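Home | Programs | Grants | Reports | Contact

Zallcombe Manipulation Study
Progress report to the Honorato Fund, second period
Prepared by Noemi Szabo, with notes from Wellington Lins

The short version for anyone who has to read several of these: the collection work is on schedule, the training work is slightly behind, and the main claim in our proposal is weaker than it looked in January. I would like the fund to hear that from us now.

The proposal said that a policy trained on cluttered tabletops, with kitchen goods mixed at random, would handle new objects better than one trained on tidy tabletops with the same number of demonstrations. We called this the clutter effect. Our pilot showed a large gap in favor of clutter, and that gap carried most of the argument for the grant.

During this period we recorded 1489 usable demonstrations with the two-arm station. Nearly all of them involve household items: tins, spoons, bowls, spice jars, snack bags, boxes. Ghada Saliba set the layouts and kept to the written draw list, even when the draw produced something she would never have picked. We need that discipline, and the pilot did not have it. In the pilot the operators chose the clutter themselves, and I now think they chose clutter they knew they could work in.

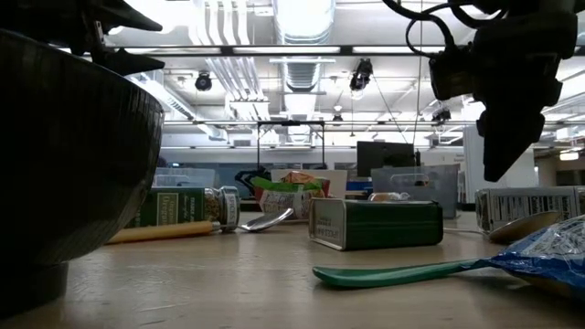
Does a more crowded table make the policy better at picking up things it has never seen?

A little, on flat and boxy items, and so far we can't show any gain on spoons or other thin things.

The pilot gap has mostly gone away. With the draw list in force, the clutter policy still comes out ahead on boxes, cartons and tins. On spoons the two policies fail at about the same rate and in the same manner: the fingers close a bit too high and the handle slips out. Wellington thinks the wrist view is to blame, as the handle drops out of sight just before contact. That may be so. I have asked him not to write it up as a finding until he has run the test with the wrist view turned off, and he has agreed, with some grumbling.

I should say plainly how thin the evidence is. Our held-out set has 20 objects. Take away the three easiest and the advantage for clutter shrinks to 9 percentage points, which is inside the spread we get from retraining the same policy with a different random seed. We had promised three seeds per condition and have finished two. Until the third is done, I would not repeat the word "effect" in front of an audience, and I have taken it out of the draft paper.

There is also the matter of the baseline. Our tidy condition was described in the proposal as standard practice. Aparecida Guerra, who reviewed our protocol from the Troltbridge side, pointed out that it is tidier than anything she has come across in use, with one object squared up in the middle of the table. A weak baseline makes any rival look good. She is right, and we have added a third condition that sits between the two.
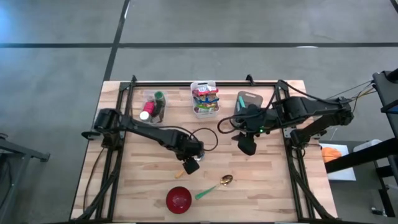

The third condition keeps the containers at the back and places a small number of loose items in the working area, again by draw. It costs us collection time. Each layout takes longer to reset than the tidy one, and operators need more breaks on it than we had planned. We have 17 layouts written and checked. Nobuhle Visser is going through them for repeats, after finding that two of the early ones were the same arrangement turned around.

Scoring has been moved away from the people who collect. During the pilot, the operator who ran a trial also marked it as a success or a failure, and the edge cases leaned one way. A spoon lifted and then dropped on the rim of the bowl was often marked a success. Now two scorers mark each trial from the recordings without knowing which policy was running, and a dropped object is a failure wherever it lands. Rescoring the pilot by this rule took away a good part of the original gap before we had trained anything new.

Software. The Hollari playback tool works for scoring and is still slow to load long sessions. We have lived with it. I had budgeted for a rewrite and would prefer to spend that money on the third condition, if the fund agrees.

What we plan before the next report:

Finish the third seed for both original conditions.
Collect the middle condition in full, with no peeking at results until collection closes.
Run the wrist view test on spoons only.
Replace the three easiest held-out objects with ones chosen by someone outside the group.

We are not asking for more money or more time. We are asking to change the wording of the second milestone, from "demonstrate the benefit of cluttered training data" to "measure the difference between cluttered and tidy training data." The old wording assumes the answer. Please let me know by Wednesday if the fund needs a formal amendment for this, as Nobuhle will have to send the forms to Troltbridge for signature as well.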